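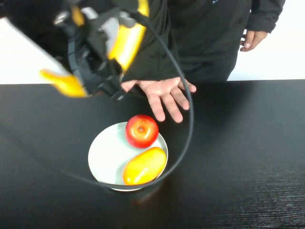
Tunuvari table in black

We've sold tables at our Jirkascombe shop for years and the Tunuvari is still the one we end up leaning on, eating off and spreading paperwork over when the door's shut! It's a plain, sturdy table for kitchens, studios and anywhere else that gets used hard, and the new black top (in stock from September) has quickly become our favourite.

The finish is a matt one from Nyarko, and we love it. Light doesn't bounce off it into your eyes, and colourful crockery looks wonderful against it. Wipe it with a damp cloth and a drop of washing-up liquid. Please keep scouring pads well away, and use a mat under anything straight from the oven.
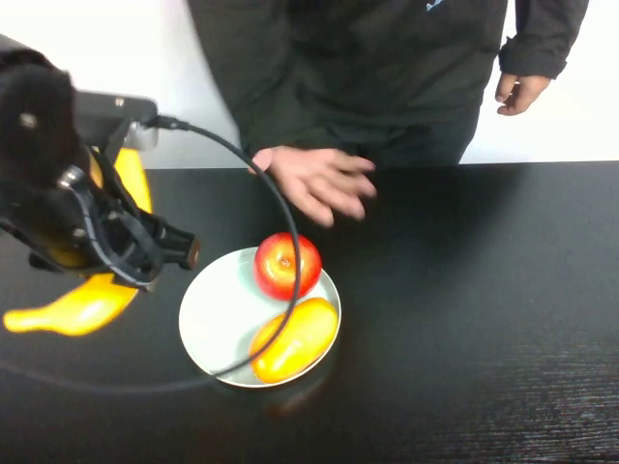
Legs are sold separately, so you can choose between the fixed set and the Zikix adjustable feet, which cope beautifully with old, sloping floors (ours is dreadful). Both go on with the same bolts and the same hex key, supplied.

Black top only: £258
Black top with fixed legs: £371
Spare hex key: free, just ask

Delivery is to the ground floor, any weekday but Friday. If you'd like a custom length, ring the workshop before noon and ask for Sizwe Potgieter, who cuts all of our tops and will happily talk you through the sizes.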